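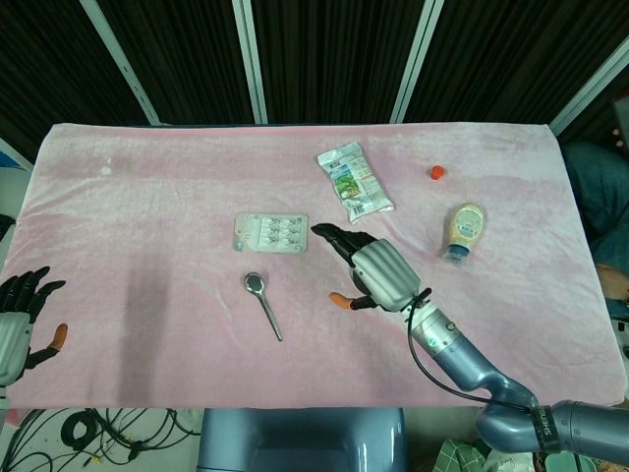

Somebody in the break room asked last week whether the robots would be getting a locker. Then the voice behind the microwave door wanted to know who would be stuck cleaning it out when they left, and the conversation moved on to the parking lot.

I've been at Millska long enough to remember when the sorting floor was two long belts and a radio. We take in returns: whatever customers send back, plus whatever happened to be in the box when they taped it shut. Pills, spoons, a snack bag with crumbs in it, the cap of a bottle but never the bottle. The job has always been to pick up a thing, decide what it is, and put it where it belongs. I'm good at it. It's an odd thing to be good at, and it has never once come up at a wedding.

Now there's a table with a pink fleece blanket on it, and a pair of robot hands learning my job. The fingers are black and the thumbs have orange tips, as if somebody let them do their own nails. Management calls the whole business Enis. It has a logo, a launch email and a folder on the shared drive with 275 files in it, none of which tells you who to call when it stops.

What changed first was the talking. On the belt you could gossip with your eyes down and your hands going. At the table you set out the objects, step back, wait, and set them out again a little differently. You spend a shift arranging litter with the care of a florist. I have caught myself thinking a spoon looked better at an angle.

The second thing was the vocabulary. I used to "drop" things. Now there are drop events, and they go in a log. My own drop events, of which there were plenty over the years, went under the belt and got kicked out at the end of the shift.

Pay hasn't moved. Titles have. Four of us are "handling leads" as of February, and we lead mostly each other. The belt crew went from two shifts to one and a half, a number I would have said you couldn't do to a shift. The half is from five to nine and it's the quietest I've ever heard that building.

They promised no layoffs and so far have kept to it, in the sense that when people leave, their names come off the schedule and the schedule closes up like water. I don't know how you'd write a complaint about that. I tried, and it came out sounding like a poem, so I deleted it.

The folks over at Ghaffari, across the access road, got their machines a year ahead of us. One of them told me at the taco truck that her wrists stopped hurting and her back started. She stands and watches now. She said the worst part was the standing, and the second worst was that she'd begun rooting for the thing. I laughed at that and then went back inside and said "come on, come on" under my breath at a robot hand for most of an afternoon.

Our target on the belt was 885 items a shift. There is no target at the table yet, and I'd like it on record that I enjoyed that while it lasted, assuming it's ending. A meeting has been put on the calendar called "Throughput," with muffins.

My wrists do feel better, by the way. I haven't told anyone at work. It seems like the kind of thing that ends up on a slide.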